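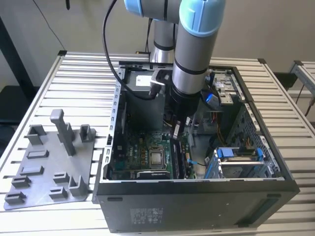 Inside of a desktop tower, side panel off, power supply in the rear corner.

4 min read · 77 shares

Search this wiki... Go

Desktop computer case

A computer case (also called a tower, a chassis, or just "the box") is the shell that holds the parts of a desktop computer. I've been keeping this entry going for a while now, and I'll admit I'm fonder of the subject than most people I know, so bear with me if I wander.

History

Early home machines often had the keyboard and the computer in one piece. Then came the flat desktop case, the kind you put the monitor on top of, and for years that was what an office computer looked like. Towers took over during the 1990s. People wanted the desk space back, and a tall box on the floor had more room for drives anyway! My first one was beige, weighed as much as a small dog, and had edges inside that cut my knuckles every single time I opened it.

Sizes

Cases are mostly sorted by the board they take. Full ATX boards go in mid towers and full towers, Micro-ATX boards fit in smaller ones, and Mini-ITX is for the really tiny builds (lovely to look at, miserable to wire). A bigger case will usually take a smaller board too, so if you're stuck between two sizes I'd go up.

Where the power supply goes

Older towers put it at the top rear. Many newer ones have it at the bottom, with a vent underneath and a dust filter you're supposed to clean and probably don't. I rinse mine in February, when I remember. Oluf Bergmann, who wrote the first version of this page, was a top-mount man and argued the point at length on the talk page - all 164 comments are still there if you have an evening free.

Materials

Steel is the usual choice for the frame and panels. It's cheap and stiff, and it keeps vibration down. Aluminum costs more and is a joy to carry upstairs. Glass side panels look great for a week, and then you start noticing fingerprints.

Airflow

Cool air generally comes in at the front and warm air leaves at the back or top. That's most of it, really. Tuck the cables out of the way, leave a gap between the case and the wall, and don't push the thing into a closed cabinet. Josphat Mfinanga added a nice section on fan direction that has since moved to its own page - most fans blow toward the side with the support struts.

Opening a case

Shut down, switch off at the back, unplug. The side panel normally slides toward the rear once a couple of thumbscrews are out. Lay the tower on its side so the board faces up, and touch bare metal on the case before you touch anything else. Keep the screws in a cup!

See also: Motherboard, Power supply unit, Case fan

1,510 views · 4 comments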